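Repacking a Soft Bag into a Rigid Container on a Bare Work Surface
Project report, Group 4
Ritu Awasthi, Trilok Dhillon, Siu-fong Yu
Submitted Jul 18, 2026

1. Purpose

The project looked at a common kitchen storage task: keeping a bagged dry product together with a rigid container and its lid. Bags of this type slump when they are set down and do not keep a fixed outline. The report covers the table layout, the handling of the bag, and the placement of the lid. Food quality and shelf life were outside the scope.

2. Work surface

The table has a light wood-grain top with rounded corners and a cable hole toward one far corner. We kept all items on the near half, within reach of both hands. A bare top was chosen over a mat after the trials in April, when the mat bunched under the bag and changed its angle between runs.

3. Layout of items

Three items were used: a printed clear plastic bag, a short container, and a clear lid. In the layout below, the bag is held at a diagonal with its lower end toward the container, and the lid rests on its side against the container.

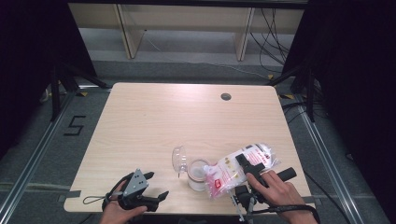 Trilok Dhillon objected in the group review that a lid left on its side takes up more of the table than a lid laid flat, and that it can roll into the path of the bag. He asked for a fixed lid position in the written procedure. The change was adopted for the second set of runs, with the lid assigned to the left of the container.

4. Handling the bag

The wrapping is thin and crinkles under light pressure. Two methods were compared. In the first, the bag was clamped and lifted. In the second, it was pressed against the table before being moved. Each method was run 15 times. Pressing gave a more repeatable starting position but took longer. Lifting was faster, and the lower end of the bag swung when the grip was too close to the top seam. 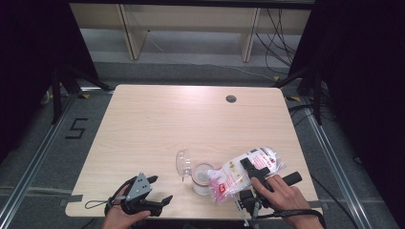

Figure 2. Bag pressed to the tabletop, container and clear plastic piece at left.

5. Crowding on the near half

A separate set of 12 runs used a clear plastic pitcher lying on its side. The open rim faced right, toward the bag, and the two items were allowed to overlap. Overlap made it harder to judge where the edge of the bag ended, as both surfaces are transparent in places. The printed areas served as the main visual reference.
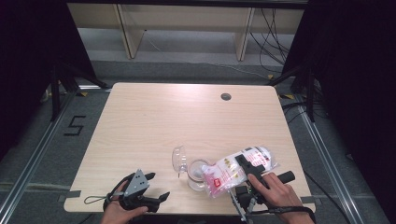

6. Findings and remaining work

Lid position had more effect on the layout than we had planned for. The pressing method is recommended when the bag must start from the same place each time. The overlap runs should be repeated with an opaque pitcher. Bag weight was not recorded and should be added to the log sheet.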